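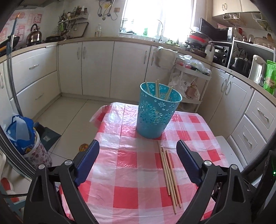

MINUTES OF THE KITCHEN USERS' MEETING
Rollgate Residents' Association, September

Print this page | E-mail this page

Present: Jonalyn Samonte (chair), Efraín Echeverri (minutes), and residents from both floors.

The meeting opened at 7:30 p.m. The minutes of the previous meeting were approved with one correction: the shelf liner was bought by the second floor, and the cost has been moved to that floor's account.

1. Chopsticks and table utensils

The chair reported that wooden chopsticks are still being returned to the drawers, where they mix with the serving spoons. It was agreed that they will stand upright in the teal basket with the flower pattern, and that the basket will stay on the kitchen table between meals. Chopsticks left out on the checkered cloth are to be put back in the basket by whoever clears the table.

The purchase of 30 new pairs from Trovari was proposed. After discussion the order was reduced to 17 pairs. Chopsticks that are split or rough at the tip are to be thrown out when found and need not be reported.

2. Tablecloth

The plastic cloth is to be wiped after every meal and pulled straight afterward. A request for a fabric cloth was not supported. Mr. Echeverri asked that clips be tried at the corners, and the chair authorized him to buy a set.

3. Cooking area

Ladles, spatulas and strainers are to go back on the wall rack. The small bottles on the top shelf of the rack may remain, provided they are closed. The kettle may be left on the stove when not in use. Cooking pots are to be emptied the same evening.

The range hood will be degreased with the Zernoner cleaner already in stock. The first floor will carry out the work before the end of the month.

4. Storage of the basket

The meeting considered whether the basket should be kept closer to the stove, where most of the serving is done.

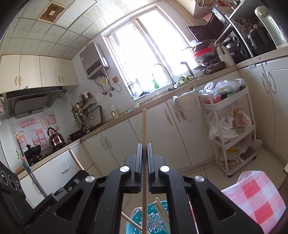

Ms. Samonte stated that she would prefer the table in all cases, as residents who eat late do not want to reach past someone cooking. The meeting concurred, and item 1 stands as recorded.

5. Floor and waste

The dustpan is to be kept beside the bin. Bin liners are changed each evening by the floor on duty. The duty list for the coming month was read and accepted with two exchanges.

6. Other business

A sum of $50 was approved for kitchen supplies, chopsticks included. Receipts go to Mr. Echeverri.

The meeting adjourned at 8:20 p.m.

Contact the Association | © Rollgate Residents' Association | Back to top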